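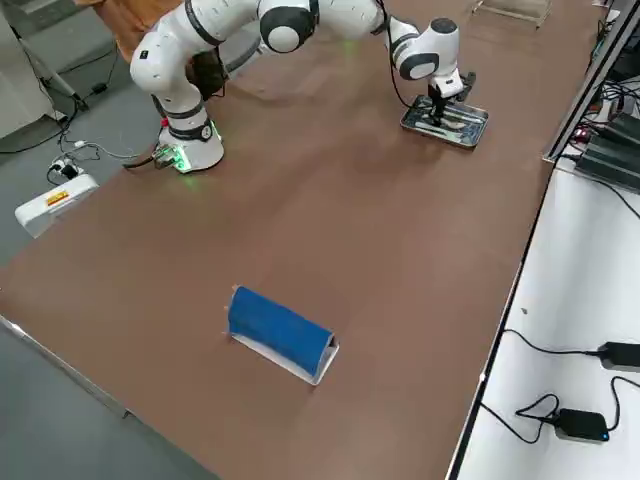 A white robot arm reaching across a brown tabletop.

Oratile Mnguni would like it known that the bus is not late. The bus is where it is. What you are holding, she says, is a prediction she made last March, and she is sorry you took it personally.

Mnguni writes timetables for the country routes between Lendelham and Tranunville, which means she has been shouted at in every post office along the way. "People think there's a machine that does it," she says. "There's me, a spreadsheet, and a tractor outside Brollov that I can't put in the spreadsheet."

She came to the work by accident, having applied for a job in lost property. The interview went badly but she corrected a mistake in the timetable on the wall while she waited, and they rang the next morning. Lost property, she notes with some bitterness, has its own kettle.

Most of her post concerns the 1645 out of Lendelham. It used to be the 1650, until she moved it to meet the train, and a week later the train was moved too. She received up to 300 letters about those five minutes, one of them in verse. "It scanned," she says. "I'll give him that. I wrote back in prose and he was quite hurt."

Does she ever just put it back? She looks at me as though I'd suggested moving the river. The 1645 becomes the school bus at Nel, and the school bus becomes the last one home from the market, and the driver has to have his tea somewhere in the middle or the law gets involved. Pull one thread and a woman in Tranunville misses choir. "I know her name," says Mnguni. "She's in my head when I'm doing the Sundays."

The printed booklet is her great cause. Head office would like to be rid of it and has told her so in 2 separate presentations, both with the same slide of a smiling man looking at his phone. There is no signal at the Nel turn, where the man would presumably stop smiling. She still gets 1000 copies each spring, in a typeface she describes as "just about legal", and they are gone before Easter. She suspects a good few are propping up tables.

I ask which bus she takes herself.

"I cycle," she says, and then asks me not to print that. A minute later she changes her mind, on condition that I also mention the new stop at Brollov, by the chapel, which has a bench.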